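Where the Dishes Go: A Study of Counter Space in a Small Shared Kitchen

Project report, Household Design module
Group: Seren Voyle, Heledd Bellis, Sverre Haugen
Supervisor: Eleri Prydderch
2019-01-27

Background

Our group chose to look at how clean dishes are handled in a small kitchen. The assignment asked for a household task that most people do without thinking much about it. We picked the step between drying the dishes and putting them in the cupboard. In the kitchen we used, dishes often stay on the counter for hours at this stage, and the next person who wants to cook has to work next to them.

The kitchen belongs to the house Heledd shares with Hughes, a second-year in the textile program. Both of them agreed to let us rearrange things.

Method

We compared 2 ways of setting dishes down after drying. In the first, each piece was laid on the counter by itself. In the second, pieces were stacked by size as they were dried, plates at the bottom and bowls on top. Each way was used for 8 days. The people in the house kept a sheet on the fridge and wrote down any time they had to move dishes before they could cook.

We didn't buy a rack for the project. The budget limit was 200 kroner and Sverre spent most of it on shelf liner, which we ended up using in the cupboard and not on the counter. The counter was left with its usual striped covering. Seren wanted to take it off so that all the surfaces would be the same, but Heledd said a plate set down on it makes less noise and she would put it back anyway. We left it.

Dishes and counter

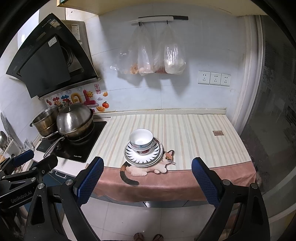
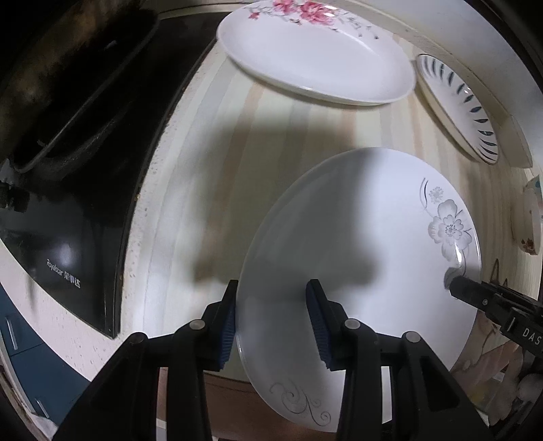

The bowls and plates on the cat cloth, and the large white plate with the gray flower design.

Results

Laying the pieces out one by one took up most of the free counter next to the stove. The sheet for that period had more entries than we expected, and most of them were from the evening. The usual complaint was that there was no place left for a cutting board.

Stacking left enough room for the board. It caused a different problem. People wanted a plate more often than a bowl, so the whole pile had to be lifted to get at it. Hughes solved this by taking a bowl instead and eating from that, which he noted on the sheet.

The dishes in the house don't come from one set. Plates with different rims don't sit evenly on each other, and a stack of mixed pieces leans more than a stack of matching ones. We had planned to measure the lean but we dropped this part when we couldn't agree on where to measure from.

Problems

Two entries on the sheet can't be read. The house also had guests one evening in the second period, and we don't know if they stacked or not. We kept that evening in the results.

Further work

Eleri suggested repeating the comparison in July, when the house has fewer people in it. Sverre would like to try two short stacks, one for plates and one for bowls, which should fit beside the cutting board if the board is turned sideways. Heledd has already started doing it this way.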